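Recording Demonstrations for the Dish Rack Task
Student Robotics Club, Gonbridge – Guidance for Second-Year Members 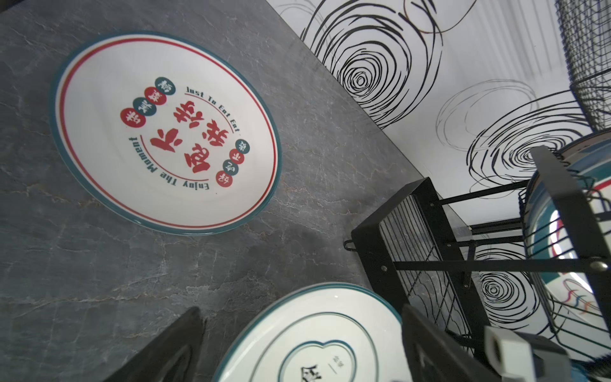

Members taking part in the household task this term are each expected to contribute a set of recorded demonstrations. The following procedure applies to all sessions, including those held outside normal club hours. Please read it in full before booking a place with Kimie Wada.

Before you begin

Each pair of students should have completed the safety briefing and the short gripper exercise. One student operates the arm and the other keeps the log. The roles are exchanged halfway through the session, after 50 demonstrations.

Check that the stop button is within reach of the student keeping the log. Remove watches, bracelets and lanyards. Long sleeves must be rolled above the elbow.

Setting out the plates

1. Wipe the worktop and dry it completely.

2. Place the plates clear of one another and within comfortable reach of the arm. Patterned plates may be turned to any angle, and the angle should be changed between demonstrations.

3. Stand the rack against the wall and press down on it gently. If it rocks, adjust it before continuing.

4. Open the wrist camera view and confirm that both fingers of the gripper can be seen. The lens should be cleaned with a dry cloth only.

Making a demonstration

5. Start the recording with the arm in its rest position.

6. Bring the open gripper down towards the rim of the chosen plate. Approach slowly – a plate that is pushed along the worktop is harder to grasp than one left where it was.

7. Close the fingers until the plate is held, then lift it straight up before turning it on edge.

8. Lower the plate into the rack. Open the fingers fully and withdraw along the same path.

9. Return to the rest position and stop the recording. A demonstration should last no longer than 60 seconds.

If a plate slips or touches the rack frame, finish the movement if it is safe to do so and mark the entry "F" in the log. Failed attempts are kept. They are used by Pascal Maillard's group when reviewing the training set, which stood at 457 accepted demonstrations at the end of November.

Closing the session

Copy the recordings to the shared drive and check that the file names match the log. Chipped plates must be withdrawn from use and reported to Huguette Sabatier. The arm is to be powered down by 4 p.m. unless a later finish has been agreed in writing.

Questions about the log sheet should be addressed to Nayara Sampaio.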